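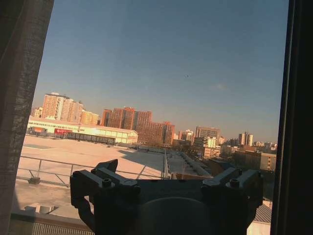

A gripper at a guest-floor window, with the curtain to the left.

14 comments | 79 shares

The housekeeping manager at the Hasdale has worked in hotels since she left school, and most of that time she has had opinions about curtains.

"Guests leave them every way you can think of," she said. "Half open, twisted, tucked behind the radiator. You walk in and it's the first thing you fix, before the bed, before anything."

Since September, part of that job has belonged to a robot. The hotel has 370 rooms, and the machine, which the staff call the Pallell after the company that supplies it, goes into the vacant ones in the late morning and sets the curtains. She agreed to talk to me on her break, on the condition that I leave names out, hers included.

I asked what she thought when management announced it.

"I thought they'd lost their minds. Of all the things to pick. I would have picked the mattresses, turning the mattresses, because that's what hurts people. They told me mattresses were too hard for it. So we got curtains."

The windows at the Hasdale have a sheer and a heavier curtain, and the two are supposed to hang separately. Getting hold of one without dragging the other along is the part that took longest to set up, she said. For the first weeks an attendant had to stand in the room with a tablet and stop the arm whenever it had hold of the wrong thing.

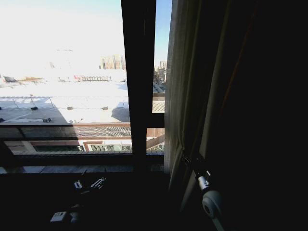 Part of the arm at the curtain, with snow on the roofs outside.

"That was a strange time. You're paid to clean and you're standing there watching. Some of the girls liked it because they got off their feet. Some of them hated it. One told me she could have done the whole floor by then, and she was right, she could have."

It still isn't quick. An attendant does a window in a few seconds on her way past. The manager said speed stopped mattering once the robot worked on its own, because it goes into rooms that are waiting anyway.

What changed more was the order of the work. Attendants used to start at the window and work back toward the door. Now they start in the bathroom, and the windows are on a separate sheet. If the robot has flagged one, somebody goes back at the end.

"Five or six a day get flagged. It'll say it couldn't find the edge. You go in, you give it a tug, you tick the box."

She was careful when I asked about hours. No one on her floors has been let go, she said, but two people who left over the winter weren't replaced, and the attendants noticed. The room quota went up by one per shift in the same month. Management said the two things had nothing to do with the robot.

"I put that in writing to them. I said if it saves us time, then the time should go to the people. One extra room is not the people getting the time." 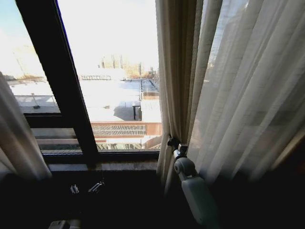 The heavier curtains are the ones she still checks herself. They have to hang in even folds, and she doesn't trust anyone else's eye for it, human or otherwise. She showed me with her hands, pinching the air at waist height and letting it drop.

There has been some new work too. Two attendants were trained to look after the machine, which means wiping it down, charging it and calling the supplier when it stops in a doorway. They get a small supplement. She had hoped for more people to be trained, and has asked again for this year.

Would she send it back?

"No. I'd like it to do something heavier. But my shoulders are better than they were, I'll say that. I used to reach up for those things all day long."

Her break was over by then, and there were two flagged windows waiting on the fourth floor.

6 people like this | Share | Leave a comment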